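Ollton Street Strata - minutes of the September general meeting

Held in the ground floor laundry, the foyer being full of Barilar's ladders. Opened at 7.18 pm, once a second chair was found for the chair.

Present: units 2, 3, 5, 6, 9 and 11. Apologies from unit 4. Unit 8 sent a proxy, and the proxy sent apologies.

Previous minutes: accepted, with "the smell" amended to "the alleged smell" at the request of unit 6.

Painting. Barilar have finished the stairwell up to the second landing and would like to discuss the colour of the rest. Rostislav Štefanec (unit 9) reminded the meeting that the colour was settled in autumn, after 47 emails. Barilar to be told it is still grey.

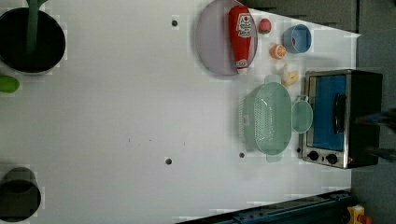 Bins. The green bin continues to receive things that aren't green waste. Unit 3 asked whether a laminated sign might help. It was noted that the present sign is laminated and was found in the green bin. Moved Štefanec, seconded unit 5, that a bigger sign be tried. Carried, with unit 6 abstaining on principle - the principle was not recorded.

Lift. Kariuki quoted for new door rollers and Zanari quoted for a new lift. The meeting preferred the rollers. Unit 11, who lives on the top floor, asked for a start date and was thanked for her patience, which she said she had not offered.

Visitor parking. The white ute has now been visiting for 18 weeks. Unit 2 said his brother-in-law is between places. Discussion followed. Deferred.

Other business. Unit 5 would like the magpie left alone. Unit 3 would like the magpie to return the favour.

Action: R. Štefanec to ring Barilar and Kariuki. Unit 2 to speak with his brother-in-law.

Closed 8.47 pm, when somebody's dryer finished.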